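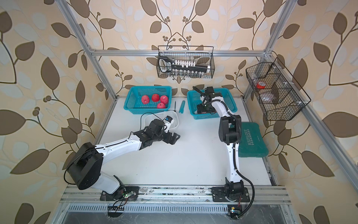
Fruit and Baskets

I'm a sucker for a good basket, and my fruit drawer had gotten completely out of hand, so I've spent a chunk of September sorting things out. Iveta Doležal talked me into mesh over wicker and I'm so glad she did! You can see what you've got, crumbs fall right through, and a quick rinse in the sink is all the cleaning they need. The leafy brown wallpaper stays, by the way. Kamil thinks it's too busy and Kamil is wrong.

1. Pink fruit, nets on

The right-hand basket has the whole pile in it, every one still in its little white foam net, and the left one is waiting its turn. I leave the nets on until I'm ready to eat. Soft fruit bruises if you so much as look at it, and I like how they look all bundled up together anyway. Once the nets come off I stuff them in the toes of my good shoes, which Setsuko taught me and which works better than newspaper.
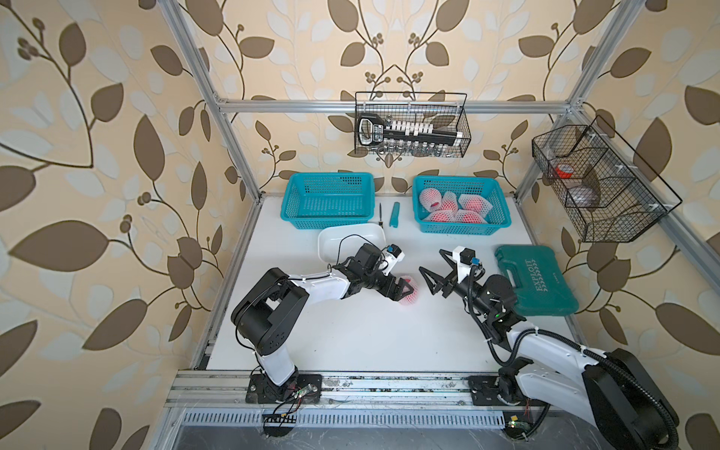

2. Apples on the left

Red apples get a basket to themselves. My grandmother stored hers well apart from everything else, all winter long, and I've never dared to argue with her. Three is plenty for me, since I go through one a day with peanut butter and then it's back to the market.

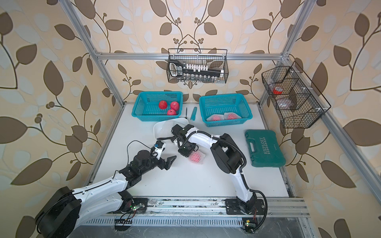

I did try the two kinds together for a week last year and ended up digging under the apples every time I wanted something softer, so no more of that. Next up is the onion shelf. Hedvika has promised me a deep crate from her garage, and if it fits under the window I'll post pictures of that too.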